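ホーム > 道具の手入れ > スノー用品 > ゴーグルをしまう前、使う前

当サイトではクッキーを使用しています。閲覧を続けると、クッキーの使用に同意したことになります。 [同意する] [設定]

スキーゴーグルの拭き方としまい方(ミラーレンズの場合)

書いた人:Lok-yiu Tseng

十一月になると、スキーの道具を箱から出す人が多いと思います。私もそうです。板やブーツはすぐに点検しますが、ゴーグルは後まわしにして、出発の前の晩に初めて見る、ということを何年もくり返しました。そして前の晩に見ると、レンズに指のあとがあり、あわてて服のそでで拭いて、細い傷をつけてしまいます。

この文章では、ミラーレンズのゴーグルを自分の家の机の上で手入れする方法を、順番に書きます。日本語は私の母語ではありませんので、言い方が少しかたいところがあるかもしれません。分かりにくい所は、ページの下の連絡先から教えてくだされば直します。

先に大事なことを一つ書きます。お持ちのゴーグルに説明書があるときは、説明書の方を信じてください。レンズの表面の加工は製品によってちがいます。ここに書くのは、私と友人の Cheng-en Yau が自分たちのゴーグルで続けているやり方です。

■ 用意するもの

・ゴーグル用またはめがね用のやわらかい布 2枚(外側用と内側用に分けます)
・ゴム球を押して風を出すブロワー。カメラ用で十分です
・ぬるま湯を入れた洗面器
・台所用の中性洗剤を少し
・綿棒
・乾いたタオル
・しまうための布の袋、またはかたいケース

ティッシュペーパーは用意しません。紙はやわらかく見えますが、レンズには向いていません。アルコールの入ったウェットシートも使わないでください。私は一度、Zesten というゴーグルのミラーをこれでまだらにしました。はじめは汚れが残っていると思い、さらに強くこすりました。それで、もっと悪くなりました。

布は、私は洗濯の回数が多くてもけばが出ないものを選んでいます。今使っているのは一枚379円でした。高い布でなくてもよいです。ただし柔軟剤を使って洗った布は、レンズに白いくもりを残すことがありますので、布だけ別に手洗いします。

■ 場所を作る

白い机、または白い板の上で作業することをおすすめします。黒いフレームのゴーグルは、暗い色の机の上では縁が見えにくいです。白い台ですと、フレームから落ちた砂や糸くずがすぐに見つかります。台に古いすり傷やしみがあってもかまいません。作業の前に一度ぬれた布で拭いて、取れないものは気にしないでください。

光は、横から来るのがよいです。真上の照明だけですと、ドーム形のレンズに強い反射が一つできて、その下の汚れが見えません。私は朝の九時ごろ、窓のそばでします。夜にするときは、小さいスタンドを机の端に置きます。

反射で見えない所があるときは、レンズではなく自分の頭を動かします。目の位置を少し右、少し左と変えると、反射がずれて、かくれていた所が見えます。ゴーグルを持ち上げて回すより、このほうが落とす心配がありません。

■ 手順1 レンズにさわらないで見る

ゴーグルを、レンズを上にして置きます。レンズを下にして置いてはいけません。出っぱっている真ん中が台にあたり、そこに傷がつきます。

置いたら、まず見るだけにします。赤いミラーレンズの場合、次のようなものが見えることがあります。

明るいまだら。皮脂、水のあと、または表面の加工の変化です。皮脂と水のあとは拭けば取れますが、加工の変化は取れません。

うすいすじ。前に拭いたときの跡であることが多いです。布が汚れていると、拭くたびに新しいすじができます。

白っぽい小さなこすれ。縁の近くによくあります。ヘルメットのつばや、かばんの中の金具があたる場所です。爪でさわって確かめたくなりますが、さわらないでください。後で拭いても残れば、傷だと考えます。

見えたものを、かんたんな絵にして紙に書いておくと、次の年に役に立ちます。丸をかいて、その中に点や線を入れるだけの絵です。Cheng-en は毎年同じノートに書いていて、どの傷がいつの傷か、だいたい分かるそうです。私は二年目でノートをなくしました。

■ 手順2 砂とほこりを風で飛ばす

ブロワーで、レンズの上の縁から下に向かって風を送ります。レンズとフレームの間の細いみぞは、砂がたまりやすい所です。ここを飛ばさないで布を使うと、布が砂を引っぱって、レンズの端から中央へ長い線がつきます。

息を吹きかけるのはやめてください。つばが飛びます。スプレー缶のエアダスターも、冷たい液が出ることがあるので、私は使いません。

みぞの砂が動かないときは、少し水をつけた綿棒をみぞに沿ってゆっくり動かします。綿棒の先がレンズの面にのらないように、フレームの側に寄せて持ちます。

■ 手順3 レンズの外側を拭く

外側用の布をぬるま湯にひたして、かたくしぼります。最初の一回は、押すだけです。布をレンズにのせて、五秒ほど待ち、持ち上げます。これを場所を変えてくり返します。

次に、布の別の面で、鼻の側から外へ、一つの方向に拭きます。円をかいて拭く人がいますが、砂が一粒残っていたとき、円の傷になって目立ちます。力は、熟した桃を拭くくらいです。

それでも皮脂が残るときだけ、洗面器の湯に中性洗剤を一滴入れて、同じことをします。その後、洗剤のない湯でしぼった布で二回拭きます。最後に乾いた部分で水を取ります。

まだらが少し残っても、滑っているときに見えなければ、そこで終わりにしてください。Sutherland という古いゴーグルを持っていますが、これは外から見るとまだらが多いのに、かけると何も分かりません。見た目のために何度も拭いて、加工を弱くするのはもったいないです。

■ 手順4 内側はなるべくさわらない

内側には、くもり止めの加工がある製品が多いです。ぬれているときは特に弱いので、雪や汗が入ったときは、拭かないで、ふって水を落とし、風の通る所で乾かします。

完全に乾いてから、気になる所だけを内側用の布でかるく押さえます。外側用の布を使うと、外の砂を中へ運ぶことになります。布の角に糸で印をつけておくと、まちがえません。

スポンジも同じ日に見てください。顔にあたる面を指で軽く押し、はがれていないか確かめます。汗のにおいがするときは、しぼった布で押さえて、一晩乾かします。

■ 手順5 ストラップとタブ

ストラップは、忘れられやすい部分です。厚い織りのゴムには雪といっしょに日焼け止めや髪の油がつきます。ぬるま湯に洗剤を少し入れ、布につけて、織り目の方向に拭きます。縁がうね状になっているものは、うねの間に汚れが入るので、古い歯ブラシをねかせて軽く使います。

つやのある模様がついている所は、歯ブラシを使わないでください。印刷のような模様は端からはがれます。布で押さえるだけにします。

フレームの横に小さい布のタブが出ているゴーグルもあります。何のためのタブか、製品によってちがうので、引っぱる前に説明書を見てください。私は飾りだと思って引き、縫い目を少しほどいてしまったことがあります。汚れは、ぬらした綿棒で取れます。赤い布は色が落ちることがあるため、最初に裏の見えない所で試します。

ストラップが波のようにのびて戻らないときは、交換の時期です。Mundley の交換用ストラップは、私が買ったときは送料をふくめて2,493円でした。自分のゴーグルの幅に合うかどうか、先に測ってください。

■ 手順6 乾かす

タオルの上に、レンズを上にして置きます。ストラップはレンズの下に入れないで、横へのばします。下に入れるとフレームが片側だけ持ち上がり、机から落ちやすくなります。

暖房の吹き出し口の前、ストーブのそば、車のダッシュボードの上には置きません。二重レンズの間の接着が弱くなることがあります。急ぐときでも、ドライヤーは使わないでください。部屋の中で一晩、これで十分です。

■ 手順7 しまう

布の袋に入れて、上に物をのせない所に置きます。布の袋だけですと上からの力に弱いので、スーツケースに入れて運ぶときは、かたいケースを使います。ケースがないときは、ヘルメットの中に袋ごと入れる方法があります。このとき手袋をレンズの前に入れないでください。手袋の留め具がレンズにあたります。

袋の中に乾燥剤を入れる人もいます。私は入れますが、レンズにふれないように、ストラップの側に入れます。

■ よく聞かれること

傷を消すことはできますか。
私の知っている方法ではできません。歯みがき粉でみがくという話を読みましたが、ミラーの加工がとれてしまうと思います。視界のじゃまになる傷なら、レンズを替えてください。

くもり止めの液をぬってもよいですか。
新しいうちは必要ありません。加工が弱くなってからは、ゴーグル用の液を少しだけ使っています。Ekow という店で200円の小さい試し用を買い、端の方で試してから大きいびんを買いました。

シーズン中も毎回洗いますか。
洗いません。帰ったら袋から出して乾かすこと、これだけは毎回します。水を使う手入れは、シーズンの前と後にします。

手順1のように、レンズを上にして白い台に置いたゴーグルを見てください。上の縁のすぐ下に小さな白っぽいこすれがあり、右側の強い反射のあたりは、この角度では汚れがあるかどうか確かめにくいです。

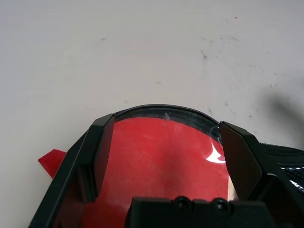
この記事を読む時間:9分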